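Jui-lin Cheung
@juilincheung

Okay, a thread for everyone who asked how the chime cabinet is coming along. Get a drink, because I have never in my life told a short story and I'm not starting on a Monday night. (1/16)

For those just joining: my neighbors on Lamont Street and I are building a mechanical chime player for the library's front hall. Little hammers, metal bars, a row of solenoids pulling the strings. You turn the crank on the paper reader and it plays a tune. In theory. (2/16)

A push-pull solenoid, if you haven't met one, is a coil of wire in a metal frame with a rod through the middle. Put current through the coil and the rod moves. Take it away and a spring sends the rod back home. I find this so satisfying that I once clicked one all the way through a movie and was asked to leave the couch. (3/16)

We bought ours as a mixed lot from a surplus place called Skorbridge. The listing said up to 100 pieces, "assorted, untested," and I want to say a kind word about the word assorted, which was doing a great deal of work there. Long ones, stubby ones, some with connectors, some with bare ends, one box that was all mounting screws. (4/16)

So before anything can go into the cabinet, it all has to be sorted. I'd been doing this on the dining table on a bath towel, and please learn from me: do not use a towel. The springs catch in the loops and you spend your evening picking them out with a toothpick. (5/16)

The yellow tray fixed everything. It's big, it has a proper raised rim, and nothing silver can hide on it. I used to start seedlings in it, so it's had a full life already, and I've decided I like it better scratched up. Things don't skate around quite so much. (6/16)

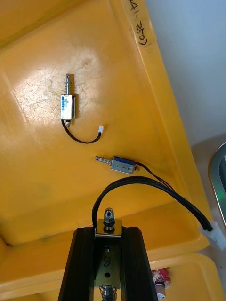
Sorting on the yellow tray. The one with the 8 on it is the one I'm going to go on about.

My system, which took me three evenings to arrive at and will sound obvious to you: a few at a time on the tray, never a heap. When I had a heap, the leads knotted themselves together like necklaces in a drawer, and I'd pull on one and get four. (7/16)

First thing I look at is the spring. Is it there, is it sitting straight, has somebody stretched it? Then I push the rod in with a fingertip and let go. A good one comes back with a soft little tick. A bad one sort of sighs its way out, and those go in the jam jar for parts. (8/16)

Second thing is the wires. I follow them from the coil to the end and bend them gently where they come out of the body, since that's where the old ones like to crack. If there's already a white plastic connector on the end I do a small dance, because crimping those is my least favorite job in the entire project. (9/16)

Now, the numbers! You'll see one of them has a figure written right on the metal in marker. The number is the position in the cabinet, counting from the low end, so 8 belongs to the eighth bar. I write it on the frame, never on the label, because labels fall off the minute you turn your back. (10/16)

Number 8 also has a nut and a short bolt at the top, and I love it for that. You can run the nut up or down a hair and change where things stop, and on a chime that's the difference between a ring and a thud. I would trade my jar of screws for a dozen more like it. (11/16)

Mixed shapes turned out to be less of a problem than I feared. The heavier ones are going on the long bars, where they need a bit more shove, and the lighter ones up top. My sister drew the mounting rail on the back of a Titesance catalog and it's a better drawing than anything I did on the computer – it's taped inside the cabinet door and it's staying there. (12/16)

Things I'd tell anyone starting a sorting job like this: put the lamp off to one side so the springs throw a shadow. Test on the tray and not over the rug. Label as you go. And stop when you're tired! I marked two different ones as number 5 last week and spent a whole breakfast confused. (13/16)

Somebody asked about heat. Yes, they get warm if you leave them switched on, so ours only get a quick pulse per note. If you're testing at home, tap and release, don't hold it down while you answer the phone. I have a small pink spot on my thumb from answering the phone. (14/16)

Next up is the rail itself, then wiring, then the paper rolls, which are a whole other thread. We'd love to have it playing by October, when the library does its open evening. The first tune is still being argued over. I want a waltz. I am currently losing. (15/16)

If you have a drawer of old solenoids with good springs, I'm very interested, and I will pay you in plum jam. Same goes for anyone who knows how to get a connector off without swearing. Going to do one more trayful and then bed – okay, maybe two. (16/16)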